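Chapter 6
Healers, Visitors and the Places They Work
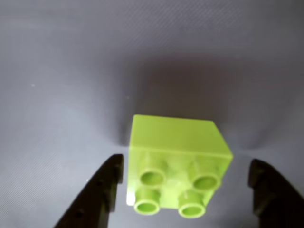 Most people who go to a spiritual healer go to one who lives nearby. The healer knows the family, speaks the local dialect and is paid in ways the town understands. This chapter looks at a different case, the healer who travels, and asks what changes when healing is offered by someone who will leave again in a few weeks.

The main example is the town of Fonseca, where the healer Tomás Pinheiro spent 18 days in May at the invitation of a retreat house called Wamia. He held 21 group sessions there. The house had room for 300 visitors over the whole stay, and most of them came from outside the town. Local people were slower to come. Several told interviewers that they already had someone to see, an older woman in the Nistus district who had treated their parents.

Pinheiro described his work in terms of energy held in the land. He said the hills above Fonseca were strong and that the people born near them carried some of that strength. Statements of this kind are common among traveling healers, and they do several jobs. They honor the hosts. They give visitors a reason to make the trip. They also allow an outsider to speak about a place he has known for only a short time.

Students should keep two questions apart while reading. The first is whether a treatment works in a medical sense, which is a matter for clinical study and is not covered in this book. The second is what people do, say and expect when they take part. Our sources for the second question are interviews, session notes and letters sent to the retreat house afterward.

Section 6.1 defines the terms healer, shaman and medium as they are used in the rest of the book. Section 6.2 returns to Fonseca in more detail. Section 6.3 compares it with Skolton, where a similar visit led to a dispute over fees and the healer was asked to leave early.

Terms to know: itinerant healer, host community, sacred geography, gift payment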